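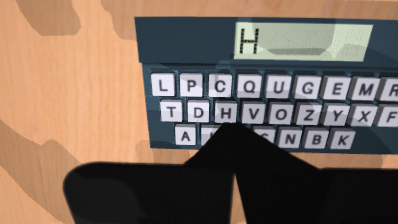 Unit 4: Reading a Vendor's Trial Kit
Instructor: Ratih Raju

The Homora typing package from Grillell is sold as a "ready-to-run skill" for a two-finger arm. You get the simulated room, the tabletop objects, a keyboard in a scrambled layout and a license for 32 seats. You also get a brochure, best read last.

What the trial asks of the arm
The task is to spell a word on the device, one key at a time. The keys sit close together and the fingers are wide, so a press hides its neighbors from a close camera. The display is your witness. Check the letter on it against the key you asked for, and log both – the brochure logs one.

The rest of the table matters too. The multimeter, the mouse and the drink can have no part in the spelling, but the arm has to work over the same tabletop.

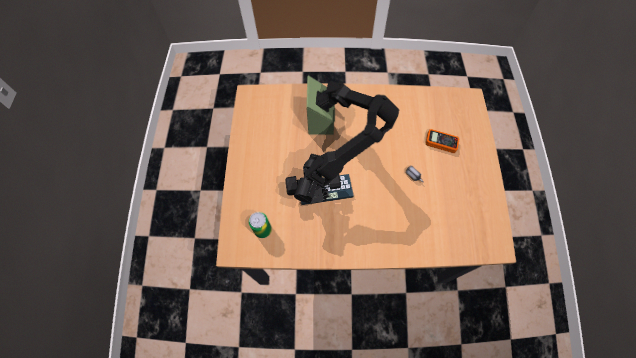
For next session
Run 50 presses and bring your log. Chalerm Jaidee has the seat codes. Anyone quoting the word "effortless" from page one will be asked to define it.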